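The Butter Sculptors Have Moved Into the Home Kitchen

Butter has been shaped for show for centuries. Cooks pressed it into wooden molds, fairs carved it into cows, and hotel dining rooms sent it out in curls and shells. What is new is the number of people doing it at home, on a weeknight, with a paring knife and a cold stick from the refrigerator door.

Rosalba Lombardi started with a rose. She had seen one on a restaurant table, a small yellow flower on a slate tile, and wanted to know how the petals had been made. Her first attempt took most of an evening and looked like a cabbage. She ate it on toast and tried again the next night.

Lombardi now teaches butter carving out of a rented kitchen in Eststead, where her classes run for 3 hours and fill up quickly from October through December. Students get a pound of butter each, a bowl of ice water and a short list of tools. Most of them leave with a rose, a leaf and something they attempted on their own. Birds are popular. Birds are also difficult, as the neck tends to go soft before the head is finished.

"People come in thinking it's like clay," she says. "Clay waits for you. Butter gives you a few minutes and then you have to put it back in the cold."

Temperature is most of the work. Lombardi wants her butter at 55 degrees when she starts, which she checks with a meat thermometer. Colder than that and it cracks along the cut. Warmer and the knife drags, leaving a smear where an edge should be. She keeps two blocks going at once, carving one while the other rests in the refrigerator, and she dips her blade in ice water between strokes.

The kind of butter matters too. European-style butters carry more fat and less water, so they cut more smoothly and hold fine detail. They also soften faster in the hand. Ordinary supermarket sticks are firmer and cheaper, and Lombardi uses them for practice and for anything with a thick base. Whipped butter and spreads are no use at all. Salt makes little difference to the carving, although salted butter sometimes shows tiny beads of moisture on the surface after a night in the refrigerator.

Her tool roll is short. There is a paring knife, a melon baller, a clay loop from an art store and a wooden skewer for feathers and veins. She owns a Swedish carving set called the Inga, a gift from a student, and likes the smallest blade in it. The rest stays in the drawer.

Clothes are another matter. Butter gets on sleeves, cuffs and the front of everything, and she tells students to wear something they can put straight in the wash.

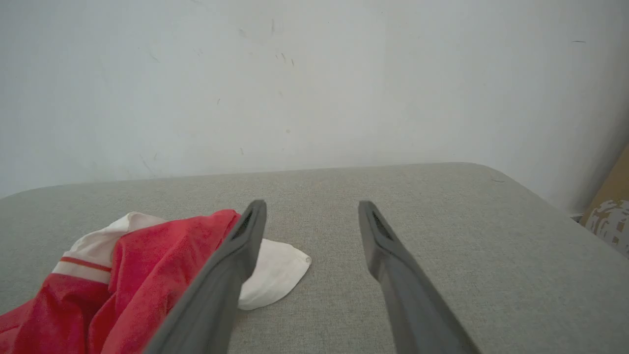
Something red and white, and crumpled.

The pictures that spread online are usually of larger pieces: whole fish with cut scales, braided wreaths, a swan with raised wings. Many of these have a frame inside. A foam core or a twist of food-safe wire carries the weight, and the butter goes on in layers. Lombardi has nothing against the method for display pieces, but she keeps it out of her beginner class. She wants the finished butter to be eaten, and wire and dinner guests do not mix.

Restaurants have noticed. Alent, a small dining room across town, puts a carved butter on every table in place of the usual dish. Lombardi makes them in batches in the mornings and delivers them in egg cartons lined with parchment. During the holidays last year she made 400 pine cones. Each one is a cone of chilled butter snipped all over with the tips of small scissors, starting at the bottom and working up in rows. Of all the shapes she teaches, she thinks the pine cone gives the best result for the least skill.

To make one at home, cut a stick of cold butter in half and roll one half between two sheets of parchment until it forms a fat cone. Chill it for 20 minutes. Stand it upright on a small plate, dip the scissors in ice water, and snip shallow V shapes around the base, lifting each one slightly. Move up a row and offset the cuts so they fall between the ones below. If the tips begin to droop, stop and return the plate to the refrigerator.

Finished pieces keep for several days if they are covered. Butter picks up smells easily, so an airtight box is better than loose plastic wrap, and it should go well away from onions and cheese. Lombardi freezes her leaves and roses on a tray and moves them to the refrigerator the night before they are needed. Scraps go into a jar for baking.

Her next class is on wreaths, with rosemary and cracked pepper pressed into the braid.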